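El Khatib sustituye las bolsas de frutos secos por dispensadores a granel en las salas de descanso

La empresa de hostelería para oficinas El Khatib ha empezado a retirar las bolsas individuales de frutos secos y cereales de las salas de descanso que gestiona y a colocar en su lugar dispensadores de sobremesa. El cambio comenzó en noviembre en el edificio de Allthorpe y se extenderá a 22 salas antes del verano, según la nota remitida a los inquilinos.

El modelo elegido lo suministra Stelness. Se compone de un depósito inferior transparente, donde se carga el producto, y de un cuerpo superior blanco con tapa curva. El depósito permite comprobar el nivel desde fuera. La versión contratada admite producto seco de calibre pequeño o mediano: avellana troceada, cacahuete pelado, granola sin fruta. Quedan excluidos los productos con cobertura de azúcar o miel, que se adhieren a las paredes, y las semillas de tamaño inferior al del sésamo.

Capacidad y reposición

Cada unidad se llena con un máximo de 500 gramos. El Khatib fija la reposición a primera hora de la mañana, antes de la apertura de las salas, y no contempla rellenos parciales durante el día — el depósito se vacía, se limpia y se vuelve a cargar con un solo lote. El sobrante se pesa y se anota en la hoja de la sala.

La etiqueta con el contenido, los alérgenos y el número de lote se coloca en la pared, a la altura de la mesa, y se cambia con cada carga. En las salas donde haya más de un producto, los de cacahuete irán en una mesa separada. La nota pide a los usuarios que no trasladen los aparatos de una mesa a otra, práctica que en la primera semana de Allthorpe obligó a desechar dos cargas por falta de correspondencia con la etiqueta.

Mobiliario

El proveedor de mobiliario, Motum, ha entregado para el proyecto mesas cuadradas de madera clara. El aparato se sitúa hacia la mitad posterior del tablero, de modo que la parte delantera quede libre para apoyar tazas y cuencos. La altura de la mesa es de 70 centímetros. Motum desaconseja los limpiadores con alcohol sobre este acabado; la limpieza diaria se hará con paño húmedo y secado inmediato, sobre todo en el contorno de la base, donde se acumulan fragmentos y polvo del producto.

Datos de la primera fase

Durante el primer mes en Allthorpe se registraron 273 cargas. La empresa no ha publicado todavía el peso total consumido ni la comparación con el periodo anterior, en el que el suministro se contaba por bolsas y no por gramos. El pliego prevé un informe al término de la segunda fase, con tres apartados: residuo de envase, producto desechado e incidencias mecánicas.

Entre las incidencias comunicadas hasta ahora figura una sola de carácter repetido: el atasco por piezas enteras en cargas declaradas como troceadas. El procedimiento consiste en retirar el aparato del servicio, vaciar el depósito y tamizar el lote. No se permite introducir cubiertos ni varillas para desatascar. Si el atasco persiste tras la segunda carga, la unidad se devuelve a Stelness y se sustituye en el plazo previsto por el contrato.

La segunda fase incluye las plantas bajas y la sala de formación. Las máquinas de café y las fuentes de agua no se ven afectadas. Los cuencos serán reutilizables y se recogerán en la bandeja junto al fregadero; los inquilinos que prefieran traer recipiente propio podrán hacerlo siempre que la boca supere el ancho de la salida.

El precio por ración no varía en los contratos vigentes. Para los nuevos, El Khatib facturará por peso cargado — no por peso consumido —, cláusula que algunos inquilinos han pedido revisar.

Noticias relacionadas
Motum amplía el catálogo de mesas para comedores pequeños
Cómo etiquetar alérgenos en la venta a granel
Allthorpe cambia el horario de limpieza de las zonas comunes
Café en grano o en cápsula: costes de mantenimiento

Comentarios

tercera_planta
Sigue sin aclararse quién paga el sobrante. Si se factura lo cargado y se tira lo que queda, el ahorro será solo de plástico.

Rebeca
Con la granola funciona bien. Con la avellana se atasca casi siempre al final del depósito, cuando quedan los trozos grandes.

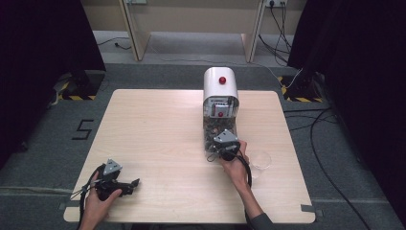 lector_norte
Pues yo pediría cargas más pequeñas y dos reposiciones al día. Medio kilo de fruto seco abierto desde primera hora llega rancio a la tarde en una sala con calefacción, y eso no lo arregla ninguna etiqueta.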